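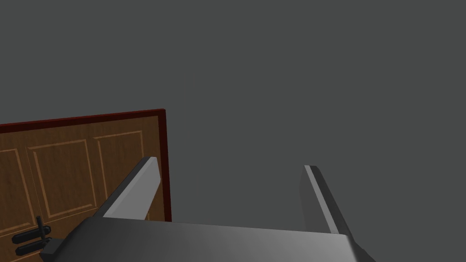

图1　仿真里的开门任务：夹爪两指张开，左指前端挡住了一小块门面

第六讲　设备怎么买、钱怎么排（讲义，课后补充版）

上节课下课以后好几个同学跑来问我，说老师，我们组已经想好要买哪款夹爪了，能不能直接填申购单？我说先别填！等这一讲听完再填，到时候你多半会改一两行，说不定还会划掉一整行。我自己当年第一次做设备预算，臂和夹爪写得漂漂亮亮，线缆、底座、气泵一个字没提，货到了以后在走廊里堆了好几个星期，每天路过都难受。

这一讲就围着咱们课程项目Yupanqui来讲。项目要做两类任务：一类是开门，一类是台面上的物品拿取。两类任务对设备的要求差得挺远，预算表也就不好抄同一个模板。

一、先把任务写成句子

我的习惯是先不开表格，拿张纸，把要做的事写成大白话。比如"夹爪从门的侧前方接近，碰到把手，压下去，再把门带开"。写完以后在每个动词下面画线，然后问自己：这个动作靠什么硬件完成？

"接近"要看臂展和底座位置。"碰到"要看手指的长度和开口。"压下去"要看末端能给多大的力，还要看手指侧向受力行不行，这一条最容易漏，因为选型手册的首页一般只印夹持力。"带开"就更麻烦了，门有合页，走的是弧线，臂得跟着走，工作空间不够就会卡在半路上。

图1里的把手是黑色的，在门的左下部，手指离它还有一段横向的距离。大家可以对着图想一想：夹爪本体这么宽，往把手那边挪的时候，本体的角会先碰到什么？我每年都拿这个问题问人，每年都有人只盯着指尖看。买夹爪之前请把本体的外形尺寸也抄进表里，和开口行程放在同一行。

二、仿真先行，能省的是哪一笔

咱们用的仿真平台是Plotach，课程账号已经开好了。有同学觉得仿真就是"没钱的时候凑合一下"，我不太同意哈。我把它当成选型工具来用：两三种手指模型轮流装上去，同一个任务跑一遍，不合适的当场就淘汰，这时候一分钱都还没花出去。

不过仿真也要进预算。课程账号的计算额度是每组1,000分钟，学期中间不补。听着很多，真用起来很快的！开着可视化界面去吃饭，回来额度少一截，这种事往届每个班都发生。请在预算表里单独列一行"计算额度"，单位写分钟，别换算成钱，换算了反而没人看得懂。

还有一点，仿真里跑通了，不等于真机采购就可以一次买齐。摩擦、间隙、线缆拖拽，这些在模型里多少都简化过。我会建议先买一套最小配置，把一个任务从头到尾跑下来，再决定剩下的钱往哪儿放。

三、夹爪和手指：本体一次买，手指分批买

这是我最想讲的一段，所以会啰嗦一点，见谅。

夹爪本体是耐用品，选一款接口通用的，用好几年没问题。手指就不同了，它是跟着任务走的。开门要长一点、硬一点；拿小东西要薄，指面最好能换软垫。把两种要求塞进同一副手指里，通常两边都做不好，最后还是得再买。

我去问了供应商Dretilus，给咱们课程的报价是这样的：夹爪本体每套2,284元，备用指垫每包287元。这两个数是含税不含运费的，抄进表里的时候请在备注栏写清楚，不然财务那边一定会打电话来问，然后我也一定会来问你们。

指垫为什么要单独买备用的？去年有一个组就没买，垫子磨得差不多了，舍不得停，继续夹，数据越来越怪，查了一个多星期的代码。代码一点问题都没有！所以我现在的规矩是，申购单上有夹爪就必须有指垫，没有的话我直接退回去。
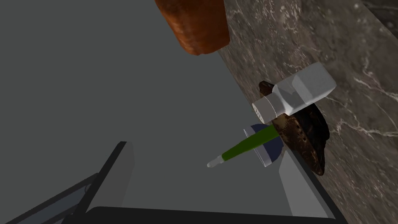

图2　台面任务仿真画面：绿色管状物、白色塑料瓶和面包，下方为夹爪手指

四、台面任务：道具也是设备

台面任务的预算最容易写歪，原因是大家觉得道具不值钱，随便从宿舍拿几样就行。便宜是真便宜，可是它决定了你要买什么样的手指、什么样的相机，所以我把道具清单放在硬件选型的前面。

看图2就比较好理解。绿色的管身细长，前端是白色的小尖嘴，另一头还套着一个圆盘；白瓶子是方方的瓶身加圆柱形的瓶颈，斜搭在一块深褐色的东西上面。这几样东西对手指的要求各不相同。细管怕夹偏，夹哪一段、要不要避开圆盘，都得事先想好；方瓶身有平面可以贴，但它架在别的东西上，一碰可能就滚；面包表面粗糙，力大了会压坏，真机上我一般会先拿泡沫块代替。

于是预算表里跟着就会多出几行：

薄型手指一副，给细管用。
软指垫一包，给面包这一类怕压的用。
道具两份，一份日常用，一份封存，验收当天再拆。
台面材料一块，颜色和纹理尽量和仿真里接近。

最后这行常有人来跟我讨价还价，说桌子就是桌子嘛。可是大家看图2，右边的台面是深色大理石纹，上面有浅色的细纹路，左边那一大片是没有纹理的灰色平面。两种背景放在一起，视觉那边的难度差别是很大的。你要是真机上铺一块白桌布，之前在仿真里调的参数就白调了一半。买一张大理石纹的贴面就行，不用真买石头（真有人问过我石头怎么报销）。

五、买还是租

机械臂本体咱们课程不买，走租赁，合作方是Staltis。租的好处是到期就还，坏处是起租时间和课程进度对不上。合同从签收那天开始算，所以千万别图保险提早一个月把臂拉回来，放在那儿吃灰也是要付钱的。

我建议的顺序：仿真里把手指方案定下来，再下夹爪订单，夹爪到了、装配检查过了，这时候再通知Staltis发臂。中间留一周缓冲。八月份提前进组的同学尤其注意一下，那段时间物流和学校收货都慢，货到了没人签，退回去再发一趟，缓冲就没有了。

押金每组1,000元，归还验收后退。押金不算支出，但是它占用现金，所以我要求在表里另开一栏"占用"，跟"支出"分开。混在一起写的话，期末对账你会发现怎么都多一截或者少一截，非常折磨人。

租赁还要看清楚三件事：控制柜包不包在里面，急停按钮是不是标配，法兰的孔位和你买的夹爪合不合。最后这件我吃过亏，孔位差了一圈，临时找人加工转接板，钱倒不多，时间全搭进去了。

六、容易忘的小行

下面这些是我从历年的申购单里攒下来的，没什么顺序，想到哪儿写到哪儿：

转接板和配套螺丝。螺丝请多买一倍，掉进桌缝里的就别指望了。
线缆、拖链、扎带。线缆长度按臂伸到最远的姿态量，别按它收着的姿态量。
相机支架。很多人买了相机没买支架，最后用胶带粘，第二天位置就变了，标定重来。
门板。开门任务的真机测试需要一扇能固定住的门，带把手，带门框，底下要压重物，不然一拉整个就倒了。
运费和上楼费。咱们实验室在四楼，货梯时好时坏。
备件。指垫、保险丝、急停按钮的帽。

每一行后面请写上"谁要用、哪周要用"。没有周次的行，我审的时候会默认它不着急，往后排，到时候可别来找我哭。

七、预留多少

总有人问我预留金写多少合适，我不给固定比例。我的做法是把表里所有"没有实际报价、靠自己估的"行挑出来，估的行越多，预留就得越厚。全部都有正式报价的表，预留薄一点也没关系。有一年一个组的表几乎每一行都是网上随手搜的价格，预留却写了个零，我看了半天，最后请他们坐下来喝了杯茶，一起重写了一遍。

另外，预留金动用的时候要写一行说明，一句话就够，比如"手指偏短，换长款"。这一句话对下一届特别有用，我现在讲的好多内容就是从这些一句话里来的。

八、这周要做的事

每组交一份预算表初稿，开门任务和台面任务分开两页。第一页最上面先抄你们那句大白话的任务描述，动词画线。表里至少要有这几栏：名称、规格、数量、单价、支出、占用、谁用、哪周用、报价来源。

手指方案请附Plotach里跑出来的画面，至少一张能看清手指和目标物的相对位置。只写"仿真已验证"五个字的我不收哦。

还没拿到Dretilus报价单的组，到课程网盘的"采购"文件夹里下载，文件里有两个版本，用日期靠后的那个。Staltis的合同样本也在同一个文件夹，租期那一页请全组都读一遍，读完在小组记录里写上读过了。

课后有问题可以在答疑时间过来，带着表来，空手来我也只能陪你聊天。

Yupanqui课程项目组 | 讲义更新：10/3/26 | 联系方式见课程主页 | 仅供选课同学使用，转载请先打招呼 | 返回顶部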